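The Licensing Visit

The ground regulations of the Lorness League ran to 272 pages, and Frida Gunnlaugsson had written 12 of them. Her section covered pitch dimensions, floodlight readings and the minimum distance between the touchline and any fixed object. She did not regard it as interesting work. It was work that could be finished, and she liked that about it.

Skerkum Athletic had won promotion in the spring on goal difference. Promotion was provisional until the ground was graded, and the ground was to be graded in November, by her.

She arrived at ten past two. Emilian Mihăilă met her at the turnstile with a folder under his arm. He was the head coach, and for the purposes of the visit he was also the club secretary, the secretary having moved to Lamthorpe in August and taken the laptop.

"You will want the pitch first," he said.

"I'll want the capacity certificate first."

He found it. It gave 1,251, standing and seated, and was signed by an engineer named Ingvarsson. Frida checked the signature against her copy, checked the expiration, and wrote the figure in the box provided. The minimum for the division was 1,200. She initialed the box.

They went upstairs to the clubhouse so that she could set out her forms.

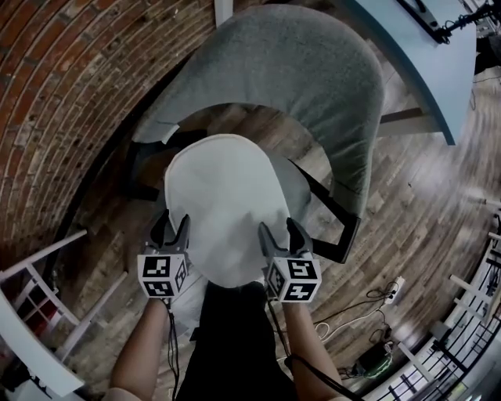 Gray chair with a white seat cushion.

"Sit, please," said Mihăilă.

She sat. The forms were in triplicate and went in a fixed order: capacity, access, dressing rooms, playing surface, lighting. She squared the edges and uncapped her pen.

"Who designed the drainage?" she asked.

"A farmer."

"Is there a drawing?"

"There is the farmer."

She wrote: no drawing supplied. Under the regulations a drawing was advisable but not compulsory below the second tier. She knew this because the sentence was hers. She had argued for compulsory and lost.

The dressing rooms took 20 minutes. The home room had a floor area within tolerance. The away room was narrower at the door end, and she measured it twice with the laser and once with a tape. It passed by the width of her hand. The officials' room had a lock, a shower and a working bell. Mihăilă followed a step behind and volunteered nothing, which made him unusual among coaches. Most of them talked through the dressing rooms.

"You played here," she said. It was in the file.

"Nine seasons. Right back."

"Same dressing room?"

"Same hook."

She did not ask which one. She noted the ventilation grille and moved on. 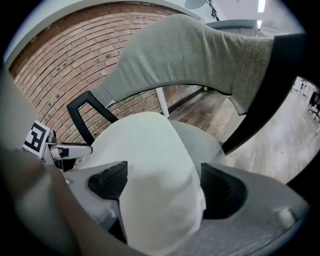 Soft white material between black pads.

The pitch was better than she expected. She walked the length of it with the wheel, goal line to goal line, and then the width at three points. The far side dropped toward the corner by an amount that could be felt in the ankles. She put the level on it. The regulations allowed a gradient of one in 50 along the direction of play and one in 40 across it. The corner read one in 41.

She moved the level a yard and took it again. One in 41.

"It was worse," Mihăilă said. "When I played, you could leave a ball there and go home with it."

"What changed?"

"We put soil down. Every summer, one trailer. The farmer again."

She looked along the touchline. The rail was set back six feet and some inches, and the inches mattered. She measured from the outer edge of the line to the inner face of the rail, as clause 8.4 required. At the halfway mark it passed. By the home dugout it passed. By the away dugout one post had been hit by something, probably a mower, and leaned in toward the field of play.

The tape read 5 feet 11.

She took the reading again at the base of the post, where it was 6 feet 2. Then she stood up and looked at the post for some time. Clause 8.4 said the inner face of the rail. It did not say at what height. She had written it in an office in July with the window open, and it had not occurred to her that a rail might be in two places.

"Is it a problem?" he asked.

"It's an ambiguity."

"In English that is better or worse?"

"It depends who wrote the clause."

He nodded as if this were a normal answer. It was getting dark, and he went to switch on the floodlights. They came up on three of the four pylons at once and on the fourth after a delay of several seconds, with a noise. She took her readings on the grid, corner to corner, calling out each number from habit although there was no one near enough to hear it. The lowest was under the slow pylon. It was above the minimum.

Mihăilă came back across the grass with a sledgehammer over one shoulder and a short length of timber.

"I can't see you do that," she said.

"No."

"If I record a measurement, I record the one I took. If there's a remedial action during the visit, there's a form for it. The form asks for the name of a competent person."

He considered this. "Nine seasons right back," he said. "That post, I have hit it many times."

She went through her case and found the form. It was the first time she had used one, and the carbon had stuck to the sheet beneath. She peeled it off and wrote the time, the location and the first reading. In the space for the competent person she printed MIHĂILĂ, E., taking care over the accents. Then she held the timber against the post while he struck it. It took four blows. On the last one the rail rang all the way down to the corner flag.

She laid the tape on the grass. Six feet 1.

Indoors she completed the remaining boxes and signed all three copies.

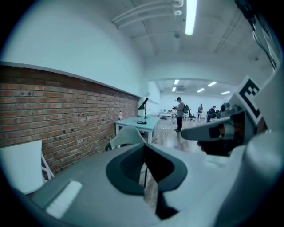 Red brick below, white plaster above.

"So we are promoted," he said.

"You're graded. The league promotes you. You'll have a letter."

"When?"

"Ten working days."

He tore his copy along the perforation and put it in the folder, in front of the certificate. Downstairs the under-14s were arriving, and someone was already kicking a ball against the turnstile door.

Frida drove as far as the Lamthorpe road before she pulled over. She took out the regulations, turned to clause 8.4, and wrote in the margin in pencil: at what height? Then she wrote the date of the next rules meeting beside it and started the car.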